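Print this article
E-mail this article

Stop showing me the easy kitchen

Went to the open day at Arketti on 15th July. Drove two hours, stood in line for a name tag, got a pen. I wanted to come home excited and I sort of did, but mostly I came home with a complaint, so here it is.

They had 15 of us in a room and Veronika Kelemen ran the demo. Good speaker. Quick, no slides to speak of. All of the work on show was simulated, arm and counter and everything on it, up on a big screen. Fine by me. You can break 500 cups in there and never sweep the floor. That part I'm sold on.

What bugged me was the talk around it. "Kitchen ready" got said six times, I was keeping score on the back of my hand. Ready for whose kitchen? Mine has a drawer that sticks and a dog. A man named Gerd Kasten, sitting in front of me, asked about wet dishes and got told that was on the list. I asked about grease. Also on the list. Long list, aparently.

Now the fair bit. The counters they use are not tidy, and I give them credit for that. Somebody over there has clearly looked at a real counter at breakfast time. Food next to tools, a knife just lying there, stuff behind other stuff. An arm that can learn to pick one small thing out of all that is learning somthing worth knowing. I've seen demos with a single block on a bare table and people clapping. This beat those by a mile. 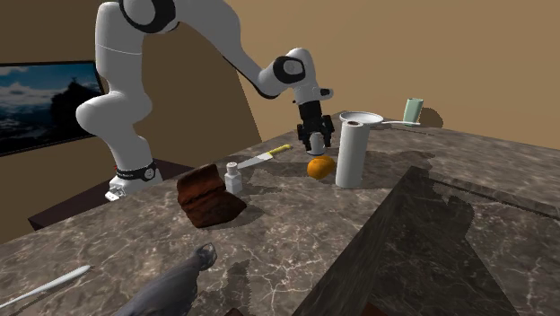 Simulated arm and gripper with a small white cup, from the Arketti kitchen demo.

But a cup is a cup. Hard, light, same shape every time. Show me the loaf. Bread squashes, bread tears, no two alike. Show me the knife, handed over safe, handle first. I'd sit through an hour of failed bread before I'd watch another cup.

And put the failures up! Kelemen told me afterward, by the coffee, that they keep all of them. Great. So run them next time, start with the worst one. People who pay for these things can take it. I'd trust the company more, and I'd drive the two hours again in September if they did it.

Print this article
E-mail this article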